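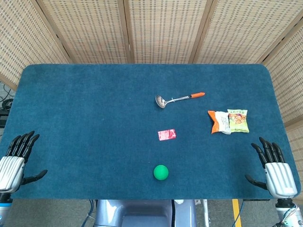
Una alumna del grupo anterior preguntó en la primera sesión si no bastaba con meterlo todo en un cajón y olvidarse, porque en su casa siempre se había hecho así y las cosas acababan apareciendo. La respuesta corta es que en un cajón propio funciona, y en una cocina compartida por dos turnos, no.

Organización de espacios domésticos y comunitarios
Apuntes de la unidad 2: vaciar, separar, asignar sitio
Centro de formación Ortuño, aula 34

1. Superficie de trabajo

Antes de abrir ningún mueble se prepara una mesa. Conviene cubrirla con un fieltro o un mantel grueso de un solo color. Los sobres pequeños se pierden con facilidad en una encimera con dibujo; sobre un tapete azul verdoso liso, un sobrecito rojo se localiza enseguida. El tapete también amortigua el ruido del metal cuando se vacían cubiertos.

Si la mesa está en una sala de paso, se puede cerrar la zona con un biombo. Los de aspecto de bambú dejan pasar algo de luz y se pliegan al terminar.

2. Separar

Las cosas se colocan en la mesa según salen, sin ordenar. Después se agrupan por destino:

Utensilios. Cazos, cucharas de servir, espátulas. Un cazo metálico con mango naranja va con los de servir aunque el mango sea distinto al resto del juego. El color del mango no es criterio de clasificación, pero sirve para encontrarlo luego en el bote.

Bolsas de aperitivos. Se mira si están abiertas. Las cerradas se guardan de pie, con el nombre hacia fuera. Las abiertas se cierran con pinza y se ponen delante. Una bolsa arrugada no tiene por qué estar abierta: hay que comprobarlo con la mano.

Sobres sueltos. Condimentos, azúcar, infusiones. Se reúnen en una caja baja sin tapa. Los que no llevan fecha legible se apartan para revisar.

Error frecuente: dejar las bolsas unas encima de otras. La de abajo no se ve y se compra otra igual. En el inventario de la cocina de Flotgate salieron 227 artículos, y 9 eran repetidos por este motivo.

3. Asignar sitio

Lo que se usa a diario, entre la cintura y los ojos. Lo demás, arriba o abajo según el peso. Las cajas Grenar del aula caben de dos en fondo en el estante estrecho; en el ancho queda hueco para una fila más.

Se etiqueta el estante y también la caja.

4. Para la próxima sesión

Traer vaciado un cajón de casa, en una bolsa, con la lista de lo que contenía. La lista se hace antes de separar. La práctica final será en junio, en la cocina de Flotgate.

Apuntes revisados el 23 de enero de 2026.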